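La mano derecha vuelve a cerrar bien

Llevaba casi un mes sin escribir por aquí y la culpa la tiene una mano. La derecha del robot, la negra, la de los dedos articulados, que desde principios de septiembre me estaba volviendo loca. Cerraba, sí, pero cerraba tarde, y el pulgar se quedaba corto justo cuando más falta hacía. Con objetos duros ni te enterabas. Con un vaso de papel, desastre: o lo aplastaba o se le escurría.

Lo primero que hice fue lo que hacemos todos, echarle la culpa al software. Me pasé dos tardes tocando la rampa de fuerza en el controlador de Sisteck, bajando, subiendo, volviendo a bajar... y nada. Luego me dio por mirar el registro de la articulación base del pulgar y ahí estaba: al volver a cero se quedaba siempre unos grados desviada. ¡Siempre hacia el mismo lado! Eso ya no huele a software.

Así que a desmontar. Son 3 tornillos en la tapa del dorso y uno más, escondido, que el manual ni menciona (gracias, de verdad). Dentro, el tensor del pulgar tenía una holgura que se notaba con la uña. Lo apreté un cuarto de vuelta, limpié la grasa vieja con un bastoncillo, puse una gota de la nueva y cerré. Después toca recalibrar, y aquí va mi consejo del día: mano abierta del todo, sin nada cerca, y el brazo quieto un par de minutos antes de empezar. Yo la primera vez no esperé y tuve que repetirlo entero.

Para comprobar el agarre uso siempre la misma mesa, la del mantel azul, con el posavasos de mimbre o paja trenzada a la derecha y el bote de pinzas de colores detrás. El vaso de papel es mi juez favorito porque no perdona nada.
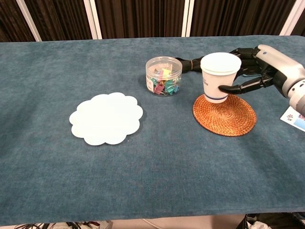
Wálter Chávez me escribió en cuanto conté por el grupo lo del tensor: que muy bien el cuarto de vuelta, pero que sin una marca de pintura en el tornillo dentro de dos meses voy a estar igual, preguntándome si se ha movido o no. Y que apuntara también la corriente del motor en reposo, antes y después de cada ajuste.

Tiene razón, claro. La marca ya está puesta (esmalte de uñas rojo, lo más profesional que tenía en el cajón). Lo de la corriente lo he empezado a apuntar en la libreta - la de papel, que la hoja de cálculo nunca la abro - junto con el número de ciclos.

Hablando de ciclos: anoche dejé preparada una tanda de 139 agarres seguidos y he parado en el 61 para mirar el tornillo. La marca seguía alineada. El resto lo paso mañana, y si aguanta me pongo con el índice de la izquierda, que hace un ruidito al abrir que no me gusta un pelo.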